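The Map at the Front of the Book

I have stopped reading the maps. For most of my life I opened a fantasy novel, found the map, and studied it before the first page. I learned the mountain ranges and the names of the ports. I looked for the blank corner where the trouble would come from. Lately I turn straight past it, and I think the books are better for it, and I think a good many of them would be better still if the map had never been drawn.

I should say what set this off. In September I read Stumberg, a secondary-world novel set in a river kingdom with a salt trade and a disputed crown. It runs to 20 chapters. The map takes up two pages and has 149 place names on it. I know because I went back afterward with a pencil and marked each one that the story uses, in any way at all, even as a word in somebody's mouth. Most of them never come up. There is a town called Endton at the mouth of the river, drawn with a small lighthouse, and no character goes there, comes from there, or mentions it.

People will say that is the charm. The world goes on past the edge of the plot, and the unused names are proof. I used to say so myself. I no longer think a name on a map proves anything about a world. A name is cheap. What makes me believe in Endton is a carter who complains about the toll there, or a cook who won't buy fish from it. One line would do. The lighthouse doesn't do it, however nicely it has been inked.

My bigger complaint is what the map does to the plot. A writer who has drawn a coast feels bound to send somebody along it. In Stumberg the three main characters start in the northwest and are needed in the southeast, and so the middle of the book is a walk. They go through a forest, then a marsh, then a pass. Each region gets its chapter and its danger. By the marsh I was reading with a finger in the front of the book, checking how much was left, the way you check the miles on a long drive. I knew there would be a pass because I could see the pass. I knew they would not be caught at the bridge because there was so much land on the other side of it.

Compare that with Holst, which is a shorter book and has no map. It is set in one city and the farms outside it. I could not draw that city for you. I know that the tanners' street smells and runs downhill, that the court is a long climb from anywhere a poor person lives, and that it takes a day to get out to the farms if the road is dry. Everything I know about the place came through somebody's feet or somebody's bad temper. When the heroine is chased, I don't know where the alley comes out and neither does she. I was frightened for her in a way I was never frightened in the marsh.

There is a fair argument on the other side. Some stories depend on geography. If the plot is a war, readers need to know who holds the river and why the army can't go around. A long siege is hard to follow without some idea of where the walls are. I accept that for war stories, though I would point out that a competent writer can put the thing in two sentences. The general says that there are two fords and the enemy has one of them. Now I know what matters, and I know it at the moment it matters, from a person with a stake in it.

The other argument is that maps are fun to look at. They are. I have nothing against them as pictures, and I have two on the wall of my hallway. But a picture that is fun to look at can go at the back, where it won't tell me how far the story gets. Tundon does this. The map comes after the last chapter, and it is drawn as if by one of the minor characters, a clerk who has never left his district. His own valley is large and careful. The far countries are small and mostly wrong, and having read the book you know which parts are wrong and why he would think so. I spent longer with that map than with any other in years. It had something to tell me, and it waited until I could understand it.

I would like to see more of that kind. Real maps from the periods these books borrow from were full of error and self-interest. Somebody paid for them, and the person who paid tended to be in the middle. Fantasy maps are almost always correct. The narrator may lie, the king may lie, the prophecy may turn out to have been mistranslated, but the coastline is accurate down to the last inlet. In a world where hardly anybody has traveled more than a few days from home, I want to know who surveyed it.

The habit gets into the prose too. Writers with a map beside them write sentences like "east of the Grey Hills and south of the lake," which mean nothing to me unless I turn back and look. People who live in a place don't talk that way. They say past the mill, or over by where the church burned. If the sentence needs the map to make sense, the sentence has been left half done, and a reader listening to the audiobook has no way to finish it.

None of this will change how the books are sold. A map tells a browser in a store what kind of book it is, the same as the sword on the cover, and I understand why publishers keep paying for them. My advice is only for the reader. Next time, skip it. Go in knowing nothing about the coast. If you get lost, see whether the book helps you, and if it doesn't, hold that against the book.

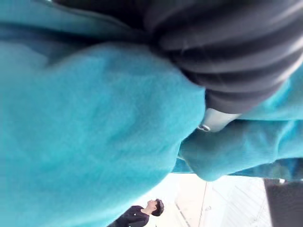 I did try it in reverse, for fairness. I reread Holst and sketched the city as I went, working only from what the characters said. It didn't fit together. The court ended up on two different hills, and the tanners' street crossed the river without a bridge. I went through the book a third time looking for the place where this did any harm to the story, and I couldn't find one.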